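Your Phone Should Ask Less and Undo More

I deleted a two-year conversation with my sister last November, and my phone asked me first. It put up a little gray box that said "Delete this conversation?" and I tapped Delete, because I always tap Delete, because that box shows up every time I do anything and my thumb stopped reading it a long time ago. I thought I was clearing out a spam text. Then I sat there on the couch saying a word I won't print.

So I have an opinion now, and it's a loud one: confirmation boxes are a lousy safety net, and phone makers should quit leaning on them. What I want is Undo. Everywhere, on everything, in the same spot every time.

We've had it on computers for decades! You mess up a paragraph, you hit two keys, and the paragraph comes back. Little kids learn it before they learn to type properly. Then we all moved to phones, where you're poking at a tiny piece of glass with a fat thumb while walking the dog (so, a device practically built for mistakes), and Undo more or less fell through the floor. Some apps give you a bar at the bottom for a few seconds. Some want you to shake the phone like a ketchup bottle. Plenty of them give you nothing at all and wish you luck.

I got curious enough to keep track. For one whole day I made a tally mark every time my phone asked if I was sure. I got to 22 before dinner. Of those, I'd say I read 2, and one of those was only because the wording was so strange I had to go over it twice. "Cancel this cancellation?" Yes? No? I backed out and left it for another day.

My friend Craig Lamont, who has built apps for longer than I've owned a smartphone, thinks I'm being unfair. His argument is that a box takes an afternoon to make and a proper Undo can take weeks, especially when the thing you deleted also lives on a server and on your tablet and on your old laptop. Fine, I believe him. But that's a reason it's hard, and I'm the one paying for the phone. They found time to give me animated stickers of my own face.

The app that spoiled me is a little note-taker called Flullow. It has no confirmation boxes, none. You swipe a note away and it goes, instantly, and a small arrow sits in the corner of the screen until you do something about it. Tap it and the note's back. Hold it and you get your last 10 changes in a list, and you can pick whichever one you regret. I was nervous for maybe an hour. After that I noticed I was moving faster and trying more stuff, like finally merging all my half-finished grocery lists into one, which I'd been putting off for fear of wrecking them.

Compare that with Dunbar, the calendar I have to use for work. Moving a meeting takes three taps, and then it asks if I'm sure, and then it asks if I want to tell everyone. If I get it wrong there's no going back, so I move the meeting again and everybody gets a second email. One time I sent 6 of those in a row. Stavros Radonjić, who sits across from me and is normally a very patient man, replied to the last one with a single period.
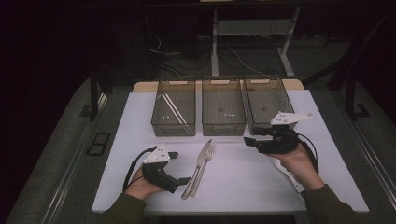 Three baskets, two white sticks.

Now, I'm not asking for every box to go. If I'm about to wipe the entire phone, please, stop me. Ask twice. Make me type a word. Same with sending money, where pulling it back may really not be possible. Those moments deserve a big scary screen, and it would be a lot scarier if I hadn't already waved off a couple dozen of its cousins since breakfast.

For everything else, give me thirty seconds of grace at the very least, and a day would be better. Photos mostly get this right already, with that folder where deleted pictures hang out for a while before they're gone for good. I've been rescued by that folder more times than I want to admit. Why don't my texts get the same deal on every phone, out of the box, switched on? Why don't alarms? I once swiped away a whole set of alarms at 11 p.m. and had to rebuild them from memory, in the dark, with one eye open.

And please put the button where I can see it. A gesture I have to look up isn't much use when I'm panicking. Flullow's arrow is kind of ugly and it covers up the last line of my notes, and I would still take it in every app I own.

My sister had her copy of the conversation, by the way. She sent me screenshots of the good parts, and left out every single one where I was right about the car.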